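Small Schools Should Keep Playing Eight Games Against the Same Old Neighbors

The proposal to break up our high school league and sort its members into divisions by playoff record came up again in April, and it will come up again before next season's schedules are set. I have covered games in this league long enough to have heard the argument made for football, then basketball, then softball. I am against it for all of them.

Under the plan, Trurkura would leave the league it shares with Paju and the other river towns and join a division made up of schools with similar results over the past 3 seasons. Enrollment would count for less than it does now. A strong program would play other strong programs, wherever they happened to be. The people behind the plan say this would mean closer games, and on that point they are probably right. Some of the scores last winter were ugly. A team that loses by 30 in January has usually learned what it is going to learn by halftime.

But the price is distance. The nearest school that would be in Trurkura's new basketball division is 60 miles away, over a road that closes when the snow is bad. A junior varsity game that starts at 5 p.m. means kids leaving class early, and a varsity game after it means getting home near midnight. Parents who work the evening shift at the Colex plant can get to Paju for the second half. They can't get to a gym 60 miles off. Neither can most of the students who fill the bleachers now.

The gate matters too. Trurkura's gym holds 1,000 people, and it is full once a year, when Paju visits. The money from that night helps pay for cross country and wrestling, which don't sell many tickets. A game against a well-matched stranger will bring in the players' families and the people who come to everything. I have sat through those games. They are often good ones, and you can hear the coaches from the top row.

Supporters of the change say rivalries can be kept alive with nonleague games. That sounds fine until you look at a schedule. Once the division games are set and the holiday tournament is on the calendar, there is one open date left, sometimes two. Both schools have to be free for the same one. Baseball is worse, with the rain we get. The makeup games push everything else out, and the nonleague game is always the first to be dropped. 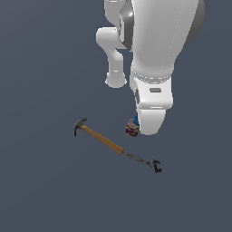
A white robotic arm against a slate-gray background, in a computer rendering.

Then there is the matter of how the divisions would be drawn. The plan relies on a rating from Uvolance, the scheduling software several of the districts already use. The software takes in wins, losses, margins and strength of opponent and gives each program a number. I have no quarrel with it as a way to book buses and officials. As a way to sort high school teams I think it has a plain weakness. High school rosters turn over. The seniors who earned the number are gone by the time it is used, and the sophomores who inherit it had little to do with it.

Paju's girls soccer team is the case I would point to. It won the section with a senior at nearly every position, and the next fall it started four freshmen. Under the proposed system that young team would have been placed with the best programs in this half of the state. In our league it had a hard year, but it played schools of its own size, and it won enough to keep the roster full.

I don't think the league is perfect as it stands. The mercy rule in basketball should begin in the third quarter. The two smallest schools should be allowed to combine for football if they want to, and they should not have to reapply every year. Coaches with a big lead should empty the bench earlier than some of them do. Any of this could be voted on at a regular league meeting, and none of it requires a new map.

I would also like to see the varsity schedules use the open dates better. If a strong team needs tougher opponents before the playoffs, let it find them in the holiday tournament or the first week of the season, when the roads are still decent. Trurkura did that with its boys basketball team two winters ago and came home with two losses and a better defense.

The athletic directors will vote before the fall schedules are printed. The meeting is open, it starts at 7 p.m. in the Trurkura cafeteria, and there is time set aside for public comment before the vote.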